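Progress report to the Prakell fund, November 2023
Animal Protection Program, Findside office
Prepared by Nathalie McIntyre

Since March we received 299 reports of animal cruelty or neglect, and 81 of them were passed to the county prosecutor. Our target for the year was 300 reports, so we expect to go over it soon.

The court training in Luik was attended by 40 officers. The second training, in Skumach, is delayed - the judge who teaches it was not available. We ask your permission to move this part of the budget to next March. 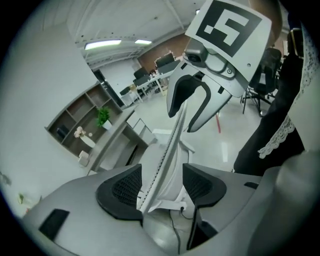 Gray housing with two black rubber pads and a white toothed rail.

Still open: the contract with the second veterinarian, and the translation of the witness form. Both drafts are with our lawyer.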